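Tips for living with a two-arm tabletop kit

We bought the Bondari kit from Swai in August, for 494 with the rail included, and it has worked in our small shop most evenings. I write down what helped us, maybe it saves you some time.

Fix the rail before you fix the arms. Tighten every bolt by hand first, then go over all of them again with the key. After 35 hours of work, check them one more time — ours in the back row were loose.

Keep the cables short. A cable that hangs will find a finger of the gripper sooner or later.
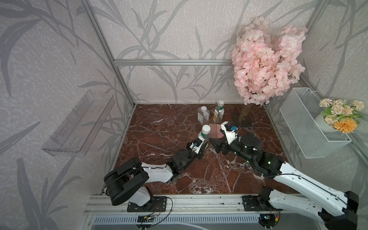 Grippers that come with the kit are good for light things and less good for smooth ones. Start with objects that differ a lot in shape. A clear bottle held upright in one gripper and a wide-tooth comb in the other are a good pair, and you learn much about how near the two hands can come to each other. With bottles, begin with the grip set to 8 and go up slowly.

Wipe the floor of the cell with a damp cloth, no soap. Dust goes into the slots of the rail, so use a dry paint brush there.

The spare finger pads from Badadari fit too, but they are softer and I change them more often. The maker says 1000 grips for one pair. We did not reach it.

Bondari tips, April 2020 | Contact: Prirnitz workshop page | Back to top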